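4.2 Loading the Drum

These instructions apply to the front-loading washing machines in the Woldegiorgis residence laundry room. Residents are asked to follow them for every wash.

1. Open the door fully and check that the drum and the rubber seal are clear.

2. Empty all pockets and close zippers.

3. Carry small loads to the machine on a tray. Hold the tray at both ends, bring one end up to the drum opening, and let the garments slide in.

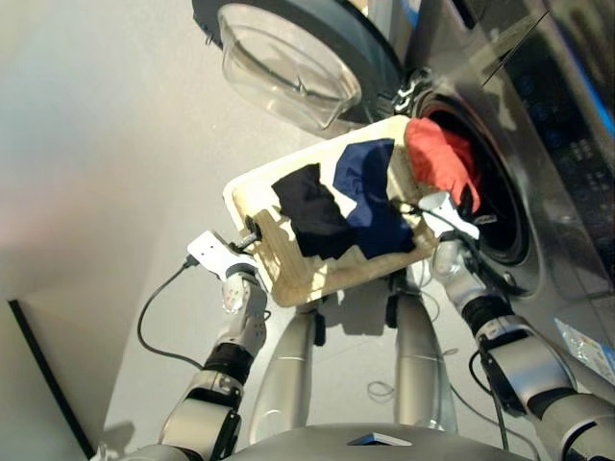 Sosina Berhe asked whether dark and red items may share a wash. They may, at the cold setting, provided that each has been washed separately at least once. New red garments must be washed alone.

4. Push all fabric well inside the drum. Sleeves and cords must not rest on the seal.

5. Close the door until it clicks, then select the program. The standard cold program runs for 60 minutes.

CAUTION: Do not force the door. If it does not close, remove part of the load and try again.

NOTE: Trays may become stained with use. Wipe them with a damp cloth and mild detergent, and dry them before placing clean laundry on them.

Faults are to be reported to Kálmán Farkas at extension 21. Unloading is covered in Section 4.3.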